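Docs > Bench Guide > Section 2: Small arm stations > Setup and safe use

We use cookies to keep you signed in and remember your manual version. Accept / Manage settings

2. SETUP AND SAFE USE - SMALL ARM STATIONS

Applies to all servo-link arms on the Trireck benches. Bigger arms behind the fence are in Section 3, different rules, don't mix them up. Rev. 18 February 2023, replaces the October sheet. Throw the old one out.

Read before power on. Yes, even if you did the course.

2.1 Before you plug in

1. Supply OFF at the wall. Not just the switch on the board.
2. Check the base. Grab it low down and push sideways. Any rock at all - stop and tighten.
3. Check bracket bolts. Finger check first, then driver. Snug, don't crank them, the housings strip.
4. Look along every cable from board to gripper. Nicks, flat spots, pulled pins. Bad cable goes in the Bakhtiari bin, not back in the drawer.
5. Push each connector home at the joints. These work loose more than anything else.
6. Clear the reach. Mugs, phones, drivers, your other project. Reach of the standard arm is up to 262 mm from the base center, so clear past that.

NOTE: Tripod legs count as obstacles. If one is inside the reach, move it now and redo your position check.

CAUTION: Never plug or unplug a servo with power on. Kills the board. We have lost boards this way, all of them avoidable.

2.2 Cable slack

Most stops on these benches come from cables, so this gets its own bit.

1. Leave enough slack at each joint for full travel. Move the arm by hand, power off, both ends of range.
2. Slack goes up or out. Not under the arm and not between the gripper and the work.
3. Loops near the gripper: check they can't drop into an opening in the fixture or snag on a corner. If they can, clip them back.
4. Strain relief at the board end. Wires should not be holding the weight of anything.
5. Run it slow once and watch the cables only. Ignore the part. Then run again and watch the part.
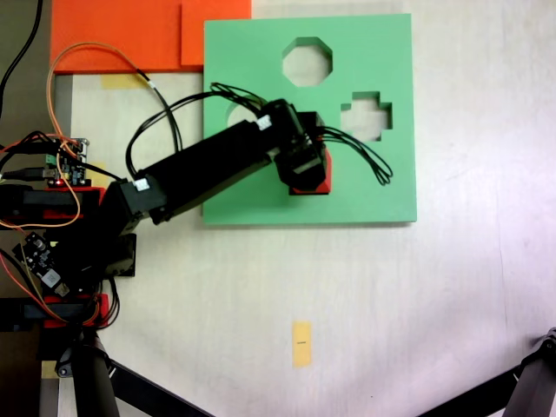
Tape marks are the next thing people get wrong. A mark on the table tells you where a fixture goes, it does not hold the fixture there. If a board or tray can slide when you push it with one finger, it will slide when the gripper comes down off-center.

2.3 Placing the fixture

1. Set the fixture to its marks. No marks yet? Place it, check reach to every opening, then mark.
2. Keep the fixture flat. Nothing under one corner.
3. Hold it down with the approved tape or a clamp. Clamps stay outside the arm path.
4. Loose sheets and spare pieces away from the path too. A thin sheet under a jaw edge will lift and drag.
5. Write the fixture position in the Kindeo log before the first run, not after.

2.4 Power on

1. Say "power on" out loud. Everyone at the bench, hands back.
2. Plug in, then switch at the board. Check the indicator.
3. Wait for the home move to finish. Dont touch the arm during it.
4. If a joint buzzes or twitches - off, go back to 2.1 step 5.
5. Set speed to 18 percent for the first run of any new job. Leave it there until the run is clean start to finish.

WARNING: These arms are small and people get casual. Jaws still pinch. Long hair tied, sleeves up, no lanyards. Eyes above the arm, never level with it.

2.5 Working with a held part

1. No reaching in while the gripper is closed on something. Pause first, then wait for all motion to stop.
2. Approach from straight above. Part should clear the top of the fixture before any sideways move.
3. Rotate the part above the opening, not inside it.
4. Part jams: do not push down harder. Pause, back up, open the jaws only when a hand is NOT underneath.
5. Max hold with jaws closed is 90 seconds. After that set the part down and let the servo rest. Hot servos lose grip and then lie about thier position.

NOTE: Rule is 2 people for any new fixture - one on the controls, one on the stop. Solo is fine once Hanne Hirvonen or Nasrin Mohammadi has signed the job card.

2.6 Shutting down

1. Set down any part. Jaws open.
2. Park the arm low. Do not cut power with it stretched out, it drops.
3. Switch off at the board, then the wall.
4. Coil nothing tight. Loose loops only.
5. Peel off old marks you dont need. Old tape plus new tape = wrong position next shift.
6. Close the log entry. Anything odd goes in the comments, even small stuff.

Questions on this section to Nasrin. Spares and brackets, see the Komusley order list in Section 6.

Related sections
Section 1: Bench layout and lighting
Section 3: Fenced arms - access rules
Section 4: Gripper jaw care
Section 6: Spares and ordering
Recently updated: Stop button test card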